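4.3 The open day at Tumerton

The system was shown to the public for the first time on 13th March, when the Blomqvist building in Tumerton opened its ground floor to visitors. We used the same towel task as in the February trials, with the Flunano controller left at its default settings. Figure 4 collects four views from the day.

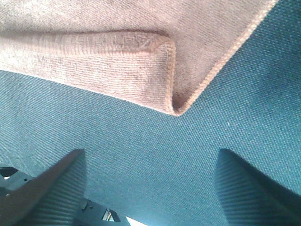

Skarnov Group, Household Handling Section

Figure 4. Views from the open day. First, a wrist view with the gripper open below the folded corner of a pink towel. Second, the fixed view of the work surface, with a gray basket at left and a white container at right. Third and fourth, wrist views with the open gripper near the white container.

Visitors stood behind a rope and came through in groups. A session lasted 34 minutes and began with a short talk on how the arm decides where to grip. Most of the questions came during this talk — we had planned to take them at the end, and changed the order after the first group.

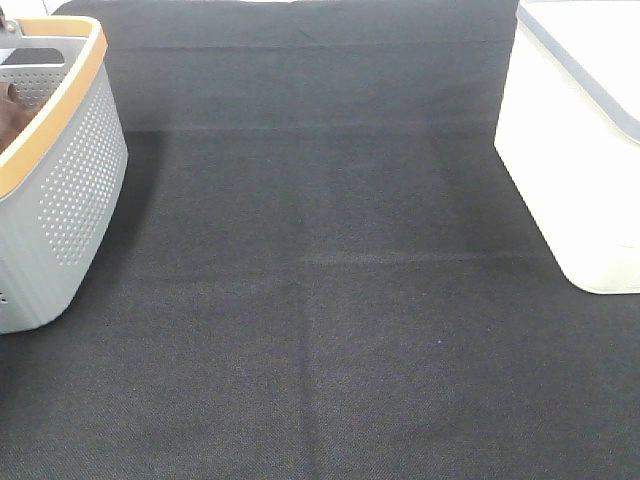

Why show a towel task and not something faster?
Because people fold towels at home, they can judge the result for themselves.

That exchange was on the handout, and visitors often brought it up. Several asked whether the arm would cope with a fitted sheet. It has not been trained on one.

We ran 55 attempts over the day and scored 41 of them as complete. An attempt was scored as complete if the towel was released inside the target area with no help from the operator. The operator stopped the arm in 2 attempts, both times when a visitor leaned over the rope.

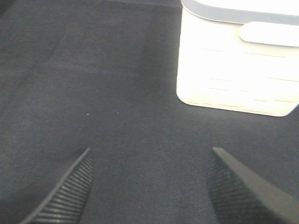

Those stopped attempts are counted as failures in the totals, although the arm itself had not made an error. The other failures were mostly missed grips at a corner. The gripper closed on the surface cloth instead of the towel, or closed too early and came away with nothing.

Room lighting was left as it was. In the February trials we had used blinds, and the wrist camera exposure was set once at the start of each run. At Tumerton we set it again before each session — a small change that added little to the setup time.
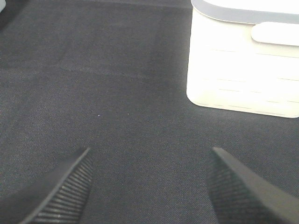 We also kept a written log of what visitors said about speed. Many found the arm slow, and a few said they would accept a slow machine if it worked while they were out. We did not use a questionnaire, so these remarks are reported only as notes and are not part of the analysis in Section 5.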